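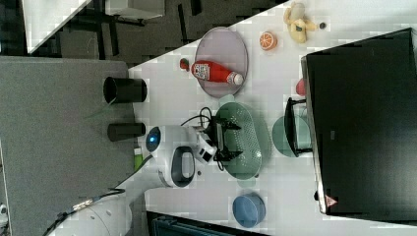
Lợi Phùng wants to know why anybody should care which fingers go on the end of a robot arm, as long as the thing picks up the dish. Fair enough, Lợi! I got that question a lot while we were putting this release together, so let me start there and get to the official part in a minute.

**Kulano publishes its kitchen-table gripper comparison**

*For release 3/24/25*

The official part: Kulano has finished its first side-by-side test of grippers for household jobs, and the full results are free to download starting today. We ran three grippers on the same arm, over the same kind of messy table you'd find in anybody's kitchen, for a total of 667 pick attempts. I wrote the test plan and I did a good share of the resetting between runs, so if this reads like somebody who has put a colander back in its place a great many times, well, guilty.

The three we tried were the Maleo parallel gripper, the Trình soft-finger gripper and our own two-finger model, the Kedden. Yes, one of them is ours. We know how that looks, so every attempt is in the download, including the 133 that failed (a fair number of those belong to the Kedden, and I've already heard about it from the people who designed it).

Back to Lợi's question. Fingers matter because kitchen things are such an odd bunch. A colander has a rim you can pinch, but come in a little low and you're pushing on the side and the whole thing skates away. Plates are worse — flat, wide, and hardly anything to get hold of. A plastic bottle lying on its side is easy for most grippers, right up until it rolls. And round fruit is where the Trình really shone. I'd expected it to do well and it still made me grin.

The Maleo was the steadiest on rims and handles. The Kedden was the quickest to swap on and off the arm, and it did its best work on bowls, but it needs more help from the camera when a dish is close to something tall. We're working on that now. I'd love to tell you one of the three won outright, but it depends on what's on your table, and I'd buy differently for a cafe than for a lab.

We gave each attempt a limit of 60 seconds. After that it counted as a miss, even if the fingers were almost there (painful to watch!). The controller settings stayed the same for all three, and those are in the download too, along with the object list and the layout sheets so you can set up your own table.

A second round is planned for December, this time with two camera positions and a lot more cutlery. If you make a gripper and want it included, write to the Kulano test desk and tell us what mounting plate it uses. Please send spare finger pads with it — we went through ours faster than I'd planned.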